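Journal > Things I Keep > Bags

I own my straw bag since August, and I am still happy with it. The weave is tight, in a small zigzag pattern, and the handle is a thick braid which does not hurt my hand.

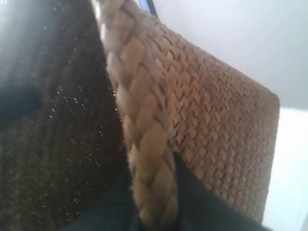

For cleaning I use only a soft brush, always along the strips. Darnell Kowalczyk from the market in Cletwood told me to never fold it, so in winter I will fill it with old towels.

Filed under: bags, straw, slow shopping

We use cookies to remember your settings. Accept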